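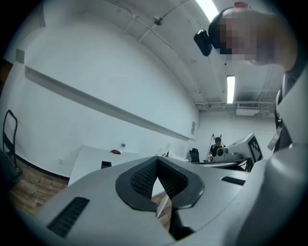 Surface-mounted services

Surface-mounted services are the electrical, lighting and cooling installations of a room that are fixed directly to the finished ceiling and walls and left in view. The term covers conduit and its fittings, light fixtures, ceiling devices such as detectors, and the pipework of wall-mounted air conditioners. It is used in contrast to concealed services, which run above a suspended ceiling or inside the structure. Surface mounting is common in workrooms, classrooms, storage areas and small offices, particularly in buildings with solid concrete ceilings.

Terminology

In building trades the expressions "surface-run," "exposed" and "surface-mounted" are often used interchangeably. Some writers reserve "exposed services" for rooms in which a suspended ceiling has been left out as a matter of design, and "surface-mounted" for rooms that never had one. The distinction was proposed by Lanying Luo in her handbook Plain Ceilings and has been taken up unevenly. Electricians generally describe the work by its material, as in "pipe work" for conduit.

Conduit

Conduit is tubing through which electrical wires are drawn. In surface installations it may be steel or rigid plastic. White conduit is frequently chosen for white ceilings, while unpainted metal is more usual in workshops and plant rooms. The tubing is held by clips or saddles screwed into the ceiling, and bends are made either with a bending tool or with ready-made elbows.

Runs usually meet at a junction box. A round box may also serve as the base of a ceiling device, so that several runs appear to converge on a single fitting. Layouts follow one of two patterns. In a square layout, every run is parallel to a wall. In a direct layout, runs cross the ceiling diagonally by the shortest practical route. The square layout is considered neater and is easier to trace when later work is planned. The direct layout uses less material, and it is often found where circuits have been added after the room was first fitted out.

Support spacing depends on the diameter and material of the tubing. The specification used in the Nouri workshop building, a much-cited case in Luo's handbook, called for a clip every 600 millimeters on plastic runs, with an extra clip on each side of a bend. Plastic tubing expands and contracts with changes in temperature, and a long run that is clipped too tightly may bow between its supports.

Lighting

The fluorescent fixture has long been the standard light source for rooms of this type. A linear fixture holds one or more tubes in a narrow housing and may be fitted with a reflector or a diffuser. Panel fixtures spread the light over a wider area and are preferred where people work at tables for long periods. Both kinds may be found in the same room, often as a result of partial replacement.

Fixtures are normally placed in rows, with the long side parallel to the main line of sight in order to limit glare. Shadows are a recurring difficulty. A person leaning over a bench directly beneath a fixture blocks much of its light, and for this reason fixtures are commonly set slightly forward of the working edge. The Zevon range of ceiling fixtures, now out of production, had an offset mounting plate intended for this purpose.

Wall-mounted air conditioning

The indoor unit of a split air-conditioning system is generally fixed high on a wall, with a gap left above it for the intake of air. Refrigerant pipes and a drain line connect it to the outside. Where the outer wall is directly behind the unit, the pipes pass straight through it and are hardly seen. Otherwise they are carried along the wall or ceiling, either wrapped in insulation or enclosed in a plastic cover.

The drain line is the most demanding part of such a route. It must fall continuously toward its outlet unless a pump is installed, and this requirement often decides where the unit can be placed. Electrical conduit has no comparable need and is usually routed around the pipework.

Ledges and rails

Many rooms with surface-mounted services also have a horizontal ledge or rail along one or more walls. Depending on its form, it may carry cables, support shelving or protect the wall surface. Covered rails with a removable front, sold under names such as Prika, allow outlets to be moved without new work on the ceiling. Ledges collect dust and are normally included in the cleaning schedule for high surfaces.

Maintenance

The principal advantage of surface mounting is access. A damaged section can be found by eye and replaced without opening the structure. In a comparison of two school buildings in Skirier, Jytte Thoroddsen reported that repairs to exposed circuits took more than 30 minutes less on average than repairs to concealed ones. Her figures were presented on November 1, 2020, and cover lighting circuits only.

The main drawbacks are appearance and cleaning. Dust settles on the upper side of fixtures and air-conditioning units, and painted conduit may chip where it is clipped. Repainting a ceiling also takes longer, as the painter must work around each fitting. Hard ceilings without panels reflect more sound than suspended ones, and rooms used for speech may need absorbent material on the walls.

See also

Cable tray
Junction box
Fluorescent lamp
Suspended ceiling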